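Every few years somebody tells me the robots are coming for my job. I run the back kitchen of a café in Flilley. I would like to know which bit of my job they're coming for, and whether they could start with the tubs.

By tubs I mean clear plastic food boxes with clip lids or press lids or, in the case of the Sodano ones, lids that need a knee. We own over 70. They all get washed, dried, matched and stacked every night.

Things a machine does for us already: washes the dishes, slices the ham, tells me the fridge door is open. Things it doesn't do: put the dishes in, take the ham out, shut the door.

Went to a trade day in September where a man from Edholm showed us an arm that could stack boxes. It did 28 on the trot, lovely to watch. They were all the same box, all the same way up, and he'd put them there himself.

I asked if it could do one with the lid on wonky. He said that was on the roadmap. I have been on the roadmap with my landlord regarding a boiler, so I know the area.

Our weekend lad, aged 16, can empty the rack with his eyes on his phone. He has never once been described as advanced.

To be fair to the machines, see-through plastic is a rotten thing to ask of them. Half of what you're looking at is the table behind it and the other half is the ceiling lights. I've put my own hand down on the wrong edge plenty of times and I've had 30 years at it.

And then there's how hard to squeeze. Too soft and it skates off across the worktop. Too hard and the lid pops and you're sweeping up couscous till closing.

So my forecast. Folding napkins: soon. Wiping down: soonish, badly. Finding the lid that goes with the box: I'll be retired, and so will the lid.

Anyway, one box, empty, lid on, plenty of clear table. If they can get that right every time I'll give them the other 69.

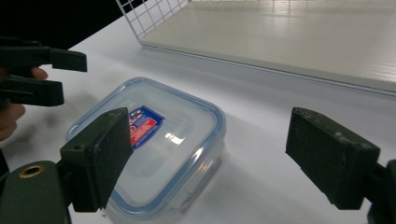
Hollis Benavides: We had a stacking arm on trial at Pennington for 50 days and it was fine until somebody bought a different make of tub. Yours will want the knee attachment.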